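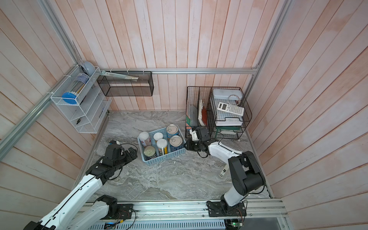
Werkstattbuch, November: Vorführung Zweiarm-Zelle beim Tag der offenen Tür

Aufbau ab 8:30 Uhr, Türen auf um 10. Clem Baxter von Norker war schon vor mir da und hatte die Rechner hochgefahren. Steuerung läuft auf dem Bolov-Stand von letzter Woche, keine Updates mehr eingespielt. Freier Plattenplatz am Morgen knapp, alte Läufe auf das Netzlaufwerk geschoben, danach reichte es.

Aufgabe für die Besucher: Korb in der Mitte mit Dosen und Flaschen, linker Arm arbeitet am Korb, rechter Arm an der Ablage hinten. Der Taschenrechner bleibt oben auf der Ablage und gehört nicht zur Aufgabe, ebenso die Röhre mit dem blauen Deckel im weißen Gitterregal. Bitte beides nicht wegräumen, die Hindernisliste ist darauf abgestimmt.

Vormittag

Erste Gruppe war eine Berufsschulklasse aus Jelby. Viele Fragen zu den Greifern, wenige zur Software. Einer wollte wissen, warum die Arme nicht schneller fahren. Geschwindigkeit war auf 44 Prozent begrenzt, und dabei bleibt es, solange Leute direkt davorstehen.

Dosen gingen gut. Die Flaschen sind schwieriger, vor allem die mit dem gelb-blauen Etikett, weil daneben kaum Platz für die Backen ist. Zweimal Abbruch durch Kraftüberwachung, beide Male sauber zurückgefahren. Korb danach um eine Fingerbreite nach rechts gesetzt und neu eingemessen. Kein weiterer Abbruch bis Mittag.

Kabel am rechten Arm: die Schlaufe liegt vor der Ablage auf dem Boden. Beim Zurückfahren ist sie einmal am Draht hängen geblieben. Vorerst langsamere Rückfahrt eingestellt. Richtige Lösung wäre eine Führung am Unterarm, Clem fragt bei Hoani nach, ob es die Halter noch gibt.

Nachmittag

Gegen 13:40 Uhr Verbindung zum linken Arm weg. Ursache war der Stecker am Switch, Rastnase gebrochen. Kabel getauscht, Neustart, rund 2 Minuten Pause. Die Besucher haben es gelassen genommen, Clem hat derweil den Ablauf am Bildschirm gezeigt.

Danach Dauerlauf ohne Eingriff bis zum Schluss. Laut Zähler 91 Griffe über den Tag, Abbrüche mitgerechnet. Puffer für die Aufzeichnung stand auf 3072 MB und lief nicht voll.

Noch offen

Ersatzkabel für den Switch bestellen, am besten gleich mit Metallstecker.
Kabelführung rechter Arm, siehe oben.
Offene Platine vorn rechts unter dem Armsockel abdecken. Ein Kind hat mit dem Finger darauf gezeigt und war für meinen Geschmack zu nah dran.
Position vom Korb auf dem Boden anzeichnen, Klebeband reicht.
Die verschobenen Läufe auf dem Netzlaufwerk prüfen und lokal löschen, wenn alles lesbar ist.

Abbau war um 17 Uhr fertig. Arme in Parkstellung, Netzteil aus, Schlüssel liegt bei Clem.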